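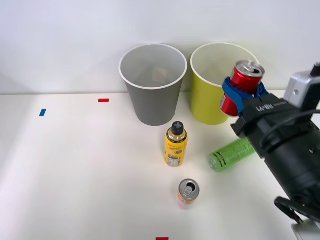

Blue fingers v4, can sorting at the shared shop (long)
Workshop Builds > Arms and Grippers
Started January 2023

pottedfern
OK so I finally have something to show for all my whining in the filament thread. Quick recap for anyone who skipped that one: we have arm time at Dirnaden, the shared shop I belong to, and I've been making my own fingers for the gripper. The goal is dumb and simple. Drinks get left all over the table, standing up or lying down, and the arm picks each one up and drops it in one of two big paper cups at the back, gray or lime green. I want it to do that all evening without denting anything or knocking the cups over.

v3 was the solid pair and those were awful. They either crushed the can or let it slide, with hardly anything in between. v4 has open pockets all down the length so the finger gives a bit and sort of wraps itself around what it's holding. Blue Cumine flex filament, same spool as before (I bought way too much of it). The red can is my favorite test because it's easy to spot and I don't mind if it dies. With v4 I can get it up to the rim of the lime cup, a little tilted, and I'm happy with how it holds on.

The trouble is anything lying down. Standing stuff is pretty much solved, I close around the middle and go. But when it's on its side and at an angle to the wall, I have to turn the wrist, come down from above and not smack the table with the tips. I'm still doing that part by hand with the leader arm and I'm not proud of it.

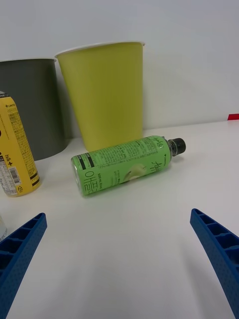 Wrist cam, lined up over the apple drink. Fingers wide apart.

That's about as good as my approach gets right now. Any ideas on the tips? I cut them at an angle because I thought it would help them slide under a round thing, but they may just be getting in the way.

lowtorque_lou
Pockets look great! What wall thickness did you end up with? I tried something like this two years ago and mine folded over sideways as soon as I picked up anything heavier than an egg.

pottedfern
Two perimeters on the pocket walls, three on the back. The mounting block is 100 percent infill, because v2 snapped right there. Sideways stiffness was my worry too, but making the finger wider fixed most of it.

gantry_goblin
I'm going to be the grump. You're using soft fingers to cover for not having any force feedback. Print them solid, stick rubber on the face, read the motor current, stop closing at a number. Done. Flex filament creeps, and in two months your fingers will have a permanent banana bend and all your positions will be off.

pottedfern
I did read the current! v3 was exactly that, solid with rubber on it. The reading was so jumpy at the light end that I could have an empty can go flat before I saw a clean bump. Maybe that's my wiring, I'm not ruling it out. But the soft ones worked the first evening and I didn't touch the code.

gantry_goblin
"Worked the first evening" is my whole point. Come back after a few thousand closes.

hexkey_hannah
Goblin, I've had a flex pair on my little arm for a long time now, way past 3,000 cycles, and yes they took a bit of a set early on. Then they stopped. I measured once at the start, once after, changed one offset and forgot about it. It's not the disaster you make it out to be.

gantry_goblin
What filament, and do you park them open or closed?

hexkey_hannah
The cheap stuff from Uçar, and open. Always open. If you leave them squeezed on something overnight then sure, banana.

pottedfern
Uh. I've been leaving them shut on a block so they don't get bumped. Going to stop that tonight.

Zübeyde Yazıcı
About the lying-down ones: don't come straight down over the middle of a bottle. Find the long axis, set the wrist square across it, and aim a bit toward the heavy end. If there's still drink inside it will swing when you lift from the wrong spot, and then you're trying to hit a cup with a pendulum. I fought that for weeks with shampoo bottles.

Also your two cups are standing so close together that their rims nearly touch. I'd pull them apart by a hand's width. You have all that free table on the left side.

pottedfern
Ooh, OK, the heavy end thing makes sense. Right now I go for wherever the label is biggest, which (typing it out) is a silly rule. On the cups, I like them by the wall so they can't tip backward, but I can slide the gray one over. I just have to move my tape too. The bits of red and blue tape are there so I can put things back after somebody borrows the table.

lowtorque_lou
Weigh the cups down! A paper cup that size blows over if you sneeze. I put a bag of sand in the bottom of mine, 800 grams, and the arm can bonk into it all day.

pottedfern
Love it, stealing that.

tinsnip
Silly question maybe, but are you going to train it on anything, or is this all by hand forever? I've been playing with Trallia for lining up the recordings from two cameras and it's decent. I got to 447 clips before my drive filled up, and a fair number of those were junk because I'd forgotten to lock the exposure. White table, white wall, it drifts like crazy when a dark cup comes into view.

pottedfern
Not silly! By hand first, then yes, I want to train on it. I've got the fixed view of the table plus the wrist. Is Trallia OK with the two running at different rates? Mine don't match, and I've been fixing it with a very ugly script.

tinsnip
It copes if they both have proper timestamps. If one of them is just numbering its frames you'll be back to the ugly script.

gantry_goblin
Fine, I'll say something nice. The pockets are clean prints for flex. What I'd change is the tips. Round them off. A sharp angle is only good if you come in along the table, and you're coming in from above, so you're landing on the points.

hexkey_hannah
Agree with goblin for once. Round them, and sand the inside faces with 800 grit so they don't squeak on the cans.

lowtorque_lou
Don't sand flex, it goes fuzzy! Ask me how I know.

hexkey_hannah
Wet sanding, Lou.

pottedfern
OK, so the list for v5 is round tips, sand in the cups, cups apart, park open. I'll print one finger sanded and one plain and see who wins. The back rows of pockets stay as they are unless somebody talks me out of it before I load the spool.

gantry_goblin
Measure the fingers before you mount them. Write it down somewhere other than the table.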